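Ellbridge Neighbors Help Board
Home > Garden and Yard > Fruit and Berries

Can I still plant garlic, and can I use cloves from the grocery store?

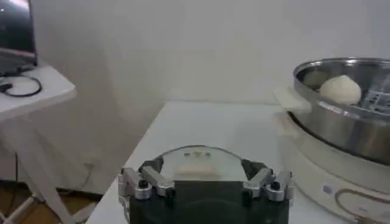 Posted by Nuria Tufa, 10th November

Hi everyone! We moved to the Grondale side of town in May and I finally have a yard of my own – two raised beds, full sun until mid-afternoon, and soil that the last people clearly loved. I pulled the tomatoes last week and now one bed is sitting there bare and it's driving me crazy. I would love to put garlic in it. My neighbor says I've missed my chance. I also have a big bag of garlic from the Politis market that's starting to sprout in the pantry. Can I just stick those in the ground? The bed is 80 inches long, if that matters. Thanks so much!

2 replies

clornness_gardener
Member, 1,615 posts

You have not missed your chance! I've planted later than this and still pulled up gorgeous heads the next summer. What you want is for the cloves to grow some roots before the ground freezes hard. If you can push a trowel in without a fight, go for it.

Break the heads apart right before planting and leave the papery skin on. Use the big outside cloves and cook with the small ones. Pointy end up, two inches deep (I go three in the colder corner by my fence), six inches between cloves. Then pile on straw or chopped leaves, a good thick layer, and walk away until spring. When the green tips come through, pull some of the mulch back and give them a little feed.

Grocery store garlic usually grows, but it may be a kind that likes a warmer winter, and it can carry disease into your nice soil. I'd buy a few heads of hardneck from a local grower for most of the bed. You also get scapes in early summer – the curly flower stalks – and they are SO good chopped into scrambled eggs. I planted 63 cloves this fall and I already wish I'd done more.

Was this helpful? 60 people said yes

bedford_pete

I always use store garlic, never had a problem. Mine were small last year but that was probably the weeds. Don't plant where you had onions. Tomatoes before is fine. Water it once after planting if it's dry out and then leave it alone.

Nuria Tufa

Thank you both!! I'm going to do hardneck in most of the bed and put the pantry cloves in a big pot by the back steps to see what they do. Is maple leaf mulch okay if I run it over with the mower first? We have mountains of it.

clornness_gardener

Maple is great, just shred it well so it doesn't mat down. Have fun!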